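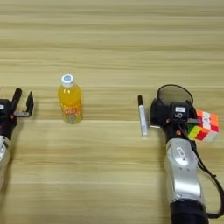

Two arms, one table: our handoff study at Brultamow

Hi and welcome! This page is where I keep the pictures from our two-arm project, the one we nicknamed Rumau (it started as a typo in a shared folder and now it's on the poster, so we're stuck with it). I've kept the words short, but a bit of background helps.

We wanted to know if a pair of arms does better when each one picks its own next object, or when a single planner tells both of them what to do. People in my corner of the field have argued about this for ages, and I got tired of arguing, so we ran it. We did 75 trials for each method, on the same table, with everyday stuff you could find in any kitchen or desk drawer.

Orange juice, marker, Rubik's cube. The right arm has the cube and the left gripper is open, with the juice and the marker still standing on the table. I love this stage of a trial — one hand is busy, one is free, and the whole question is who goes for what.

The marker is my favorite troublemaker. Standing on end it's so skinny that a small error in position matters a lot, and here it's right up close to the gripper on the right. The juice bottle is a much bigger target, but for a planner it's also a much bigger thing to steer around.

So, the result! The single planner won, with 6 failed trials against 5 times that many when the arms chose for themselves. Most of the bad ones were both arms heading for the same object and then both backing off, over and over, like two people in a hallway. A simple "I've got this one" signal between the arms fixed a good part of it, and we're writing that up as a separate short paper.

Next up is the same test at our Mesberg lab, on a smaller table with a lot more clutter. I'll add those pictures to this page when we have them, probably in January.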